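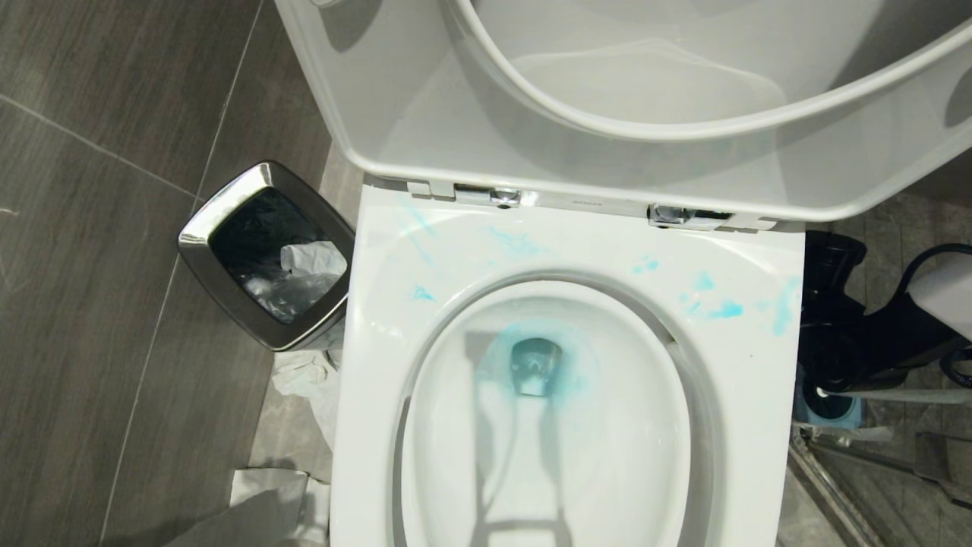

Ticket 1386 — Booking calendar shows wrong check-out time
Opened by: Despina Stamatopoulos
Product: Zerkisby Calendar, connected with Golter channel
Property: Panagiotou Rooms
Priority: normal

Hello. Since the update in April, our guests receive a check-out time of 4:00 in the morning. In my settings it is 11:00. I have checked it in both places, in Zerkisby and in Golter, and both show 11:00. Only the confirmation e-mail is wrong.

What I tried already:
Logged out and in again. No change.
Saved the time again and waited 20 minutes. No change.
Made a test booking from my phone. The same wrong time. 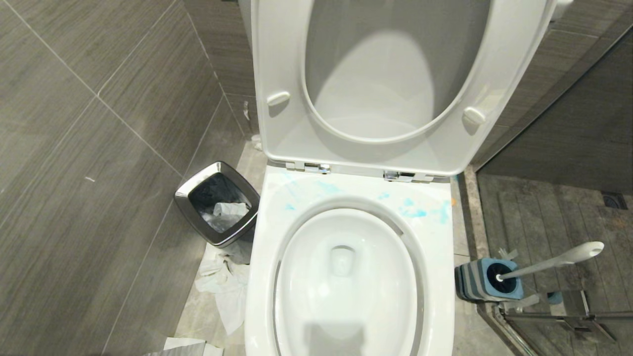 Reply from support, Prullelov desk
Please open Property, then Regional, and tell us which time zone is written there.

Reply from Despina
It was written a zone in America — I did not choose this. I changed it to Athens and made 3 new test bookings. All of them say 11:00 now. But the old confirmations are still wrong. Can you send them again from your side, or must I write to each guest?

Reply from support
We can resend them tonight. Status: waiting for resend.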